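Week 6 handout. Read before the lab session; bring it with you.

# Can machines do chores yet?

Short version for people who skim: some chores, in some rooms, with someone nearby. The rest of the handout is about what "some" means and how to read a claim that says more.

## 1. Chores a machine already does

Dishwashers, washing machines and floor-cleaning robots all do household work without supervision. We tend not to count the first two, and students usually leave them off the list in the first-week survey. They belong on it. Each one works by changing the job. A dishwasher does not wash dishes the way a person does. It sprays everything in a closed box for a long time, and the person does the loading, the sorting and the putting away.

The same goes for the shop floor. A fixed arm that moves the same part from the same tray all day is old technology. The tray is the trick. Someone built it so that every part arrives in the same place at the same angle.

What is left over, in both homes and workshops, is handling: picking up things that were not placed for a machine, and setting them down where they belong.

## 2. Why handling is hard

Take one line from a kitchen job list: "put the bowl on the shelf." A person hears one task. Broken down for a machine it becomes at least this:

1. Find the bowl among other things.
2. Decide where to hold it.
3. Move the hand there without hitting anything.
4. Close on it with enough force, and no more.
5. Lift, and notice if it slips.
6. Carry it level if there is anything in it.
7. Set it down and let go cleanly.

Steps 2 and 4 take up most of today's lecture. A bowl can be held by the rim, with one finger inside and one outside, or from the sides if the hand opens wide enough. A rim grip works with a small gripper. It also puts all the weight on one side, so the bowl wants to tip. Hold it too lightly and it rotates. Hold thin plastic too hard and it bends.

There is also the matter of seeing. A camera mounted near the hand has a good view during the approach and a poor one at the end, when the gripper and the object can block each other. A camera fixed to the wall has the opposite trouble. Many setups use both.

## 3. The Corimari case

Your reading is the trial report by Ingvar Mogensen and Bo-ram Kang on the Corimari test kitchen. Notes to go with it:

- The robot was given 737 pick-and-place attempts over the trial, all with tableware, all on one counter.
- Of these, 135 failed. The report sorts the failures by step, using the same seven steps listed in section 2.
- Step 4 was the largest group. Step 7 was second, which surprised most of last year's class. Letting go is a skill too. Items stuck to the finger pads or tipped when the fingers opened.
- A person reset the counter between attempts. Resetting time is not included in the speed figures on the report's second page. Look for this in every report you read.

Si-eun Cheon's comment, attached at the end of the report, makes a fair point: a home helper that drops this many dishes would be sent back. Mogensen and Kang reply that many failures were harmless, with the item left standing where it was. Both are right, and you should be able to say why.

## 4. Practice in simulation

Nearly every group now trains or tests in simulation first. It is cheap, nothing breaks, and the counter resets itself. Our lab uses a Trekosell scene set with 3,000 starting positions for objects. A grasp that would take an afternoon to repeat by hand can be run overnight.

The weak spots are contact and friction. Simulated surfaces are simpler than real ones, and a curved edge may be built from short flat pieces. A grip that depends on exactly how a pad meets a rim may behave differently on a real dish. Ga-eun Joo will show some of these cases in the lab.
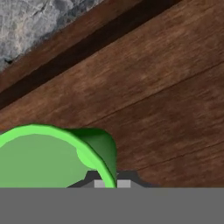

**If a robot can pick up a bowl, can it clear a table?**

Clearing a table needs a lot more: dozens of grasps in a row, on items of different shapes, some stacked and some with food left in them. A small failure rate per item adds up quickly over a whole meal, and the robot also has to decide what goes where.

## 5. For the lab

Work in pairs. Geum-ok Gil has the sign-up sheet.

- Pick one chore from your own home or workplace. Write it out in steps, as in section 2.
- Mark each step a current machine could do, and say what would have to be changed in the room first.
- Run the 17 short grasp tests on the Stida bench and log each result by step. Write down who or what did the resetting.
- Hand in one page per pair. Tables are fine.

Optional reading: the Jin workshop notes, chapter on trays and fixtures.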